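Chapter 4
Collecting Examples After Dark

When I started on the Wulero project, I thought the hard part would be the learning. I had read the papers, I had a fast computer on order, and I figured the examples would more or less pile up by themselves. You drive the robot down a path, it records what it sees and how you steer, and you go home with a full disk. How bad could it be?

Well, our first set had 2000 clips in it, and I was very proud of it until Lenka Holub asked me how many were recorded at night. I went and looked. The answer was 12! We had been asking Wulero to follow paths at all hours, and we had shown it almost nothing except daylight. So in January we put on our warmest coats and started over.

Night driving gave us a whole new kind of example. In daylight, a path usually has two clear edges and plenty of detail in between. After dark, you take whatever the nearest light gives you, and sometimes that light is shining straight into the camera.

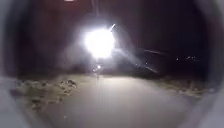

Figure 4.1 A night example from Wulero's front camera, with a bright light over the far end of the path and grass on both sides.

My first instinct was to throw out every clip with glare like this. It looked like bad data to me, and I had a folder called "rejects" all ready for it. Lenka talked me out of it (over a very long lunch). Look at how much you can still use, she said. The pale path stands out from the darker verges, and you can follow its gentle bend even though the middle of the view is washed out. A person could steer by that, so we wanted the robot to have a chance to learn it too.

What we did in the end was keep the glare clips and label them with care. Each label had two parts: where the path was, and how sure the labeler felt about it. That second part was Lenka's idea, borrowed from her days on the Vrabec survey, and I grumbled about it for a week – it slowed us down a lot. By the end of the season we had 296 labeled night clips, and I had stopped grumbling.

In this chapter, I'll take you through how we planned those drives, how we wrote the labeling rules (all 9 versions of them), and how we split the clips for training and testing. We'll begin with the route plan, so grab a pencil and think of a path you know well enough to walk in the dark.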